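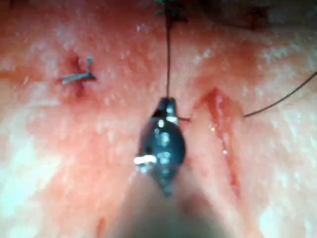 Dec 27, 2024

So I bought a share in a mussel farm. A tiny one! My brother-in-law thinks I've lost my mind, and my mom keeps asking whether I'm going to have to wear the rubber overalls (yes, Mom, I already own them). A bunch of you asked about it after I mentioned it in the comments on the soup post, so let me try to get the whole thing down while the house is quiet and there's still pie.

The farm is in the cove at Latville, on the side away from the marina, and it belongs to Sebastián Fuentealba. Mostly belongs, I guess I should say now. He grew up around mussel lines, his family had them before he was born, and he moved up and put his first rope in the water years before I ever met him. I met him the way you meet everyone out there, waiting for the one pump at the gas dock. I made some comment about his boat being covered in what looked like wet doormats, and he explained for most of an hour that those were seed collectors, and that I should come see.

If you've never seen a mussel farm, there's not a lot to look at. Lines of black floats, a few yellow ones at the corners, some very pleased gulls. All the action is hanging underneath. He has 96 droppers, which are the ropes that go down from the main line, and every one of them is shaggy with mussels from top to bottom. When the winch pulls one up it sounds like someone dumping a drawer of silverware down the stairs, and then there's the smell, which I love and which my car now has permanently.

You don't feed mussels. I kept asking what they eat and he kept pointing at the water. They just sit there and filter whatever drifts by, so your costs are ropes, floats, fuel, your back, and the permit. Oh, the permit. I have read the whole thing twice and I still couldn't tell you what section four is about, except that it has to do with lights.

Back in September I went out with him for the big fall harvest, and we brought in 3,065 pounds over the week. I wrote that number on the inside of the cupboard door at home because I was so proud of it, even though my own part in it was mainly hosing things and being told to stand somewhere else. The declumper is the machine that breaks the bunches apart, and it's older than my marriage. It jams. You clear it with a broom handle. There's a particular broom handle for it and it is not to be used for anything else, and I found that out by using it for something else.

Most of what we pulled went to Gernari, the buyer with the green trucks over in Jostham. Now, I have opinions about Gernari. They pay on time, I'll give them that. But their grader will knock down a whole bag over a few barnacles, and barnacles are cosmetic! You're not eating the outside! Sebastián doesn't argue with them anymore. He just nods and signs and is a little quiet on the drive back. I argued, once, and the grader was very nice about it and changed absolutely nothing.
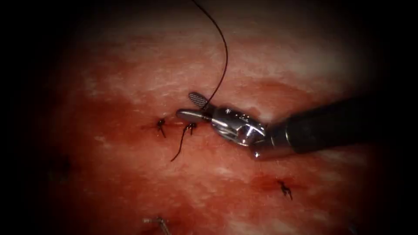
The instrument's wrist and jaws over the tissue.

Where I come in is the money, or a small pile of it. The old main line was due to be replaced this winter, and the anchors too, and he'd been trying to work out how to pay for it without going to the bank again. I had some savings from when I sold the camper. We talked about it over the hood of his truck, then again at his kitchen table with a calculator, and then my wife joined in and asked much better questions than I had. What happens in a bad year? What happens if the cove gets closed after a heavy rain and you can't sell for weeks? What happens if his knee goes? He had answers for the first two. For the knee he pointed at me, and my wife laughed for longer than I thought was necessary.

We settled on 20 percent. There's a proper agreement, a lawyer in Jostham wrote it up, and I get a say in equipment but none in when to harvest. That seems right to me. I can't tell a fat mussel from a skinny one without opening it, and he can do it by picking up the bag.

I do worry about stuff. Ducks, for one. I had no idea about the ducks. Eiders will come in and strip a rope like kids at a birthday party, and you can chase them off with the boat but they come right back as soon as you've gone in for coffee. The seed is the other thing. Some years it settles thick on the collectors and some years there's hardly any, and then you have to buy it in, and seed that comes from somewhere else doesn't always like your water. He had a bad year like that a while back and he still doesn't enjoy talking about it.

And then there's the question of whether people will eat them. We took a cooler of them to the potluck at the Tamura (that's the hall by the old ferry landing, for you out-of-towners) and I'd say half the room went straight for them and the other half looked at them like I'd brought a bucket of gravel. Grown adults who'll eat a gas station hot dog! I did them the plain way, with garlic and onion and a can of cheap beer, lid on, done when they open. One lady had three bowls and asked where she could buy them, and I had to tell her she'd need to ask at the fish counter and hope, which felt like a silly answer when the farm is practically in view of the parking lot.

So that's my project for the new year. I'd like us to sell some direct, off the dock, in small bags, maybe 2 pounds each. Sebastián says it's a separate license and a separate headache. He's probably right. I've sent off for the forms anyway – they're on the fridge under the lobster magnet, and so far I've filled in my name.

The new line goes in as soon as we get a calm stretch. The rope's already here, four enormous coils of it in my garage, and I've been parking on the street. If anyone local has a decent flatbed we could borrow for a morning, let me know in the comments. I can pay in mussels.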